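Pastov Surfaces
Countertop care, a thread for homeowners and property managers. We receive many of the same questions every January, when kitchens have come through a season of heavy use. Our standing advice follows.

Pastov Surfaces
Daily cleaning needs very little. Use a soft cloth, warm water and a small amount of plain dish soap. Rinse with a second cloth and dry the surface. Soap left behind builds up into a dull film that many owners mistake for wear.

Pastov Surfaces
Please keep vinegar, lemon juice and bathroom descalers away from natural marble. Acid etches the polish. An etch mark is damage to the stone itself — no cleaner will lift it, and it will need to be honed and polished again.

Pastov Surfaces
Oil stains call for a poultice. Mix baking soda and water to a thick paste, spread it over the stain, cover it with plastic wrap and leave it overnight. Old stains may need 2 treatments. Test a hidden corner first.

Pastov Surfaces
On sealing: place a few drops of water on the stone and wait. If the stone darkens under the drops, it is time to reseal. Engineered and printed surfaces should not be sealed at all. Owners who are unsure which they have should contact the installer before buying any product.

Pastov Surfaces
Hot pans belong on a trivet, whatever the countertop is made of. Sudden heat can crack stone at a seam and can lift or discolor a printed finish. The same applies to slow cookers and toaster ovens left running in one spot.

Pastov Surfaces
The Grurnum showroom has 187 full-size samples on display, including the Minhas and Sesetora ranges. Visitors may take home up to 19 small swatches on loan. We recommend viewing them by morning and evening light, as veining can look quite different after dark.

Pastov Surfaces
Repair requests for chips and open seams may be sent through the service page. Please include the order number and the width of the damage. The call-out fee is $500 for addresses outside the county and is credited toward any work carried out.
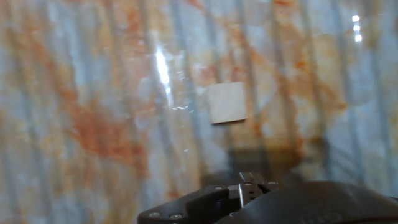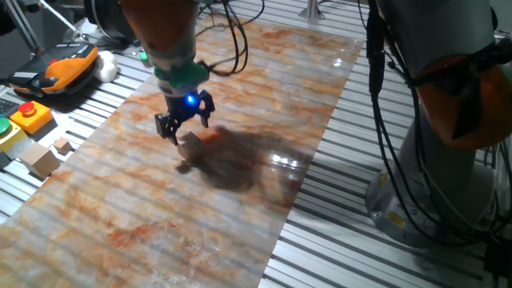
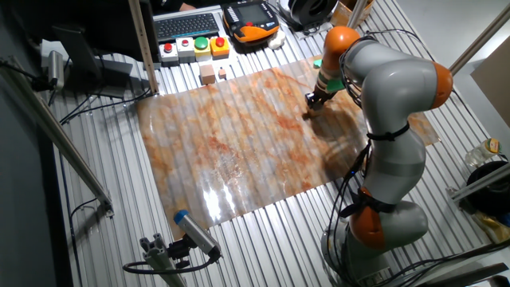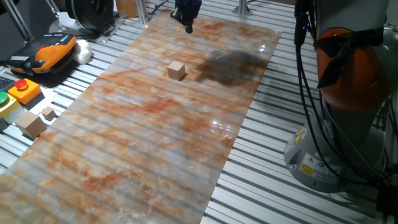

Rust-orange veining on a pale cream and gray ground, last photo.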